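Hevdale Household Reading Survey: Data Card

Overview

The Hevdale Household Reading Survey records how adults and children in the Hevdale district read at home. It covers printed books, borrowed books, audio editions and reading aloud. The data set holds responses from 300 households, collected by the Scanlon Library Service over one school year and closed in July. Each household is one row in the main table. A second table holds the reading diaries kept by 116 of those households.

The survey was designed to inform branch opening hours and the purchase of children's stock. It was not designed to measure reading ability.

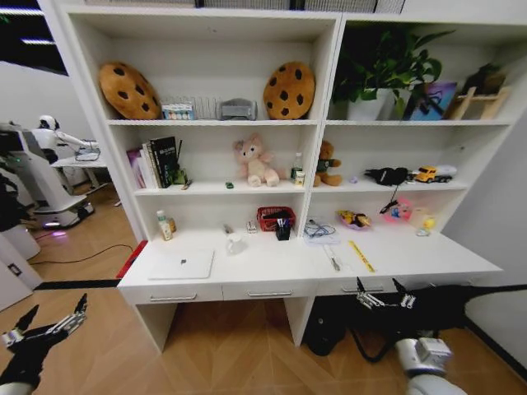

Collection

Households were invited by letter. The main questionnaire was completed on paper or by telephone and contained 145 items, many of which were skipped when they did not apply. Diary households wrote down each reading session for two weeks, giving the start time, the length in minutes and the type of material. Sessions shorter than five minutes were accepted.

Telephone interviews took place between 5 p.m. and 8 p.m. Interviewers read the questions as printed and entered the answers directly. Paper forms were keyed twice, and differences were settled against the original form.

Files

households.csv – one row per household, main questionnaire
diaries.csv – one row per reading session
codebook.txt – item wording, value labels and missing codes
changes.txt – corrections made after first release

All files are UTF-8 with comma separators. Missing answers are coded -9, and items that did not apply are coded -8. These codes should be removed before any averages are taken.
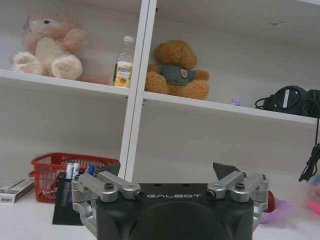
Can the two tables be joined?

Use the field hh_id, which appears in both files and is unique in households.csv. Households without a diary have no matching rows in diaries.csv and should be kept or dropped according to the analysis.

Known limitations

Households in Skosthorpe are underrepresented. Letters to that area went out late, and the telephone follow-up was shorter than elsewhere. A weight, w_area, is supplied to correct for this in district totals – it should not be applied to the diary table.

The count of books owned was reported by the respondent and was not checked. Answers gather at round values, especially 100. Users may prefer the grouped variable, own_grp. 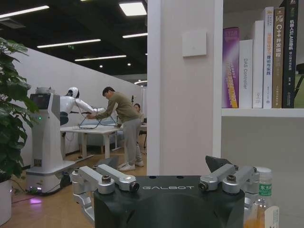 Audio listening was asked about only in general terms. The questionnaire did not separate full-length books from shorter recordings, and the two cannot be told apart in the data.

Privacy

Names, street addresses and telephone numbers were removed before release. Ages are given in bands. Free-text answers are withheld.

Access and citation

The files may be used for research and teaching without charge. Publications should cite the data set as: Scanlon Library Service, Hevdale Household Reading Survey. Errors should be reported to the library's data desk with the file name and row number.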